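Worktable (shared workroom)

A worktable, also called a room table or common table, is a flat-topped table placed in a shared workroom and used by several people for light tasks. It differs from a workbench, which is heavier, often fixed to a wall or floor, and made to receive blows and clamping. It differs also from a desk, which normally belongs to one user and has drawers. Typical tasks at a worktable are sorting, folding, wrapping, measuring, checking of printed paper and handling of small wooden or plastic pieces.

Contents
1 Form
2 Surface
3 Position in the room
4 Storage nearby
5 Cables and drinks
6 Work with sheets
7 Regional use
8 See also

Form

Most worktables are rectangular. The length permits two persons to stand side by side, or one person to stand with materials spread on both hands. Square tables exist but are less common, as they leave a part in the middle which is hard to reach. Round tables are used mainly for meetings and are seldom counted as worktables in catalogues.

The usual height is between that of a dining table and that of a kitchen counter. A low table obliges the standing user to lean over it, and this is comfortable only for short tasks. Where the work is long, a stool or a chair is kept close by. Chairs in shared workrooms are often of different kinds, because they come into the room one at a time and from other rooms.

Surface

White and pale grey tops are preferred for small parts. A dark or brown object is found quickly on a white top, and a lost screw or crumb is also visible. The disadvantage is that pencil marks and glue show equally well. Tops with a strong wood pattern are warmer in appearance but they hide pieces made of wood, and for this reason some workrooms cover them with white paper.

Gloss is usually avoided. A shiny top reflects the ceiling lights and makes it difficult to read thin lines on paper lying flat. In the older Blackburn pattern the top was painted and rubbed down to a matt finish, and had to be repainted every 2 years. Later tops have a factory finish and need only a damp cloth.
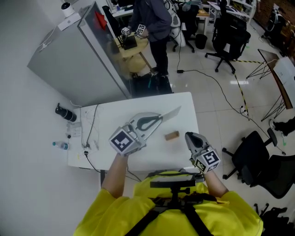
A white rectangular worktable with a small block of light brown wood. Behind it, a tall grey metal cabinet with a glass door panel.

Position in the room

A worktable can stand free in the middle of the floor or with one side near a wall. The free position gives access from all sides and is chosen when people work facing each other. The wall position saves space and brings the table closer to the electrical outlets. When there are two or more tables in a room, a passage of at least 60 centimetres is commonly left between them, and more if chairs are used on both sides.

Light from the left is traditionally recommended for right-handed work. With modern ceiling lighting the rule has lost much of its importance, though it is still repeated in manuals. Plain white walls help to spread the light evenly.

Storage nearby

Because the worktable has normally no drawers, its materials are kept in a cabinet, on a shelf or in boxes under the top. Metal cabinets are common in shared rooms. A glass panel in the door lets users see the contents without opening it, and this reduces the number of times that things are put back in the wrong place. A tag is sometimes attached to the door, but there is no general agreement on what the colours of such tags mean, and each room keeps its own habit.

The top of a cabinet is frequently used as an additional shelf. Light articles can be placed there. Heavy ones should not be, particularly if the cabinet is not fixed to the wall.

A small wastebasket completes the arrangement. It is best placed on the floor beside the table, outside the passage.

Cables and drinks

Power strips are either mounted below the edge of the table or laid on top of it. The second solution is quicker and is found in most temporary arrangements. Cables which run across the surface and down to the floor take some of the working area, and they are generally gathered at one end — preferably the end where no one stands.

Drinks are a frequent subject of workroom rules. Many rooms ask that bottles and flasks be kept off the table and on the floor near the wall, where a spill does not reach paper or wood. Bottles with a screw cap are accepted almost everywhere, while open cups are often not permitted.

Work with sheets

Printed sheets are used at the worktable as patterns, labels, wrapping or decoration. A sheet may be inspected flat or held up. Holding it up shows bends and curled corners more clearly, and it is also the easier way to compare the two long edges. Sheets with thin parallel lines are considered demanding, as the eye notices at once a line that is not straight or a print which leans to one side.
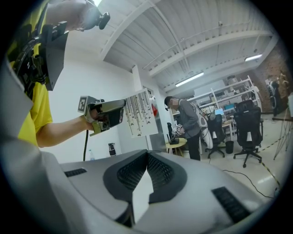
A white rectangular sheet printed with thin vertical lines of different lengths in black, grey and brown, held slightly tilted.

For cutting, the sheet is laid flat again and weighted. Small wooden blocks serve well as weights for thin paper, and they can be moved along the edge while the cut advances. Thick card requires something heavier. Finished sheets are stacked with the printed side up and kept away from the edge of the table.

Regional use

In the Irkier district the word "worktable" is applied only to tables used while standing, and a lower table is called a sitting table. The inventory of the Branosstead common workrooms, which is revised every January, does not make this distinction. Its last revision listed 892 tables of all heights, the greater part of them with a white top.

The workshop at Trotby produced a folding model with a steel underframe. Some 2,000 were made before the model was replaced by one with fixed legs. Folding tables from this series are still met in halls and schools of the area. They are light to carry, but the hinge becomes loose with age and the table can then move a little during work.

See also

Cutting table
Storage cabinet
Trestle table
Workbench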